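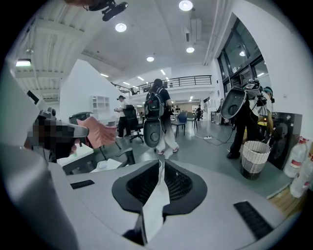
Photo: Hường Trương / Mendbridge

How to plan a budget for hand-held grippers

Many small teams ask us how much money they should prepare before they start to collect data with hand-held grippers. The price of the gripper is the easy part. The other costs come later, and they are the ones that make the plan wrong. I write down the way we do it at Mendbridge, in the same order we do it.

Step 1. Decide the tasks first
Write a list of what people will pick up. Soft things like tissue and cloth need different fingertip pads than hard things. In the photo the pads have a mesh surface, and a folded white piece is held between them. If your list has mostly soft items, ask the seller for a pad sample before you ask for a price.

Step 2. Count operators, then pairs
One operator may need one gripper or two, depending on the task. We order by operator and add one spare unit to each order. Our last quote from Sinton was $1,879 for one unit with the pads installed. Staloneck was cheaper, but the charger and the backpack were sold separately, so please compare the full sets.

Step 3. Make a line for wearing parts
Pads and grip strips become worn. Straps and clips break too. We keep $545 for each operator for half a year. In the first year we did not have this line, and we had to borrow from the travel money.

Step 4. Plan the room
When several people work in the same room, they need space to turn and walk. Put these in the budget also:
- power strips and cable covers for the floor
- shelves for storing the units at night
- a table for each task, and chairs for breaks
- the objects themselves, with replacements

For our room this came to $2,000. The cable covers are cheap, please do not skip them.

Step 5. Rent or buy
If the project is shorter than four months, ask for a rental price. Correa rents full sets and takes a deposit of $4,000. Check if the deposit covers normal wear of the pads, and get the answer in writing.

Step 6. Order in two parts
Buy a small first order and use it for two weeks. My colleague Nipon Limsakul keeps a paper log of every repair in this time, and we correct the Step 3 number from his log. After that we send the second order. If you need delivery before April, send it early in the winter, because customs can be slow.

Questions about the spreadsheet can be sent through the contact form. Please write the number of operators in your message.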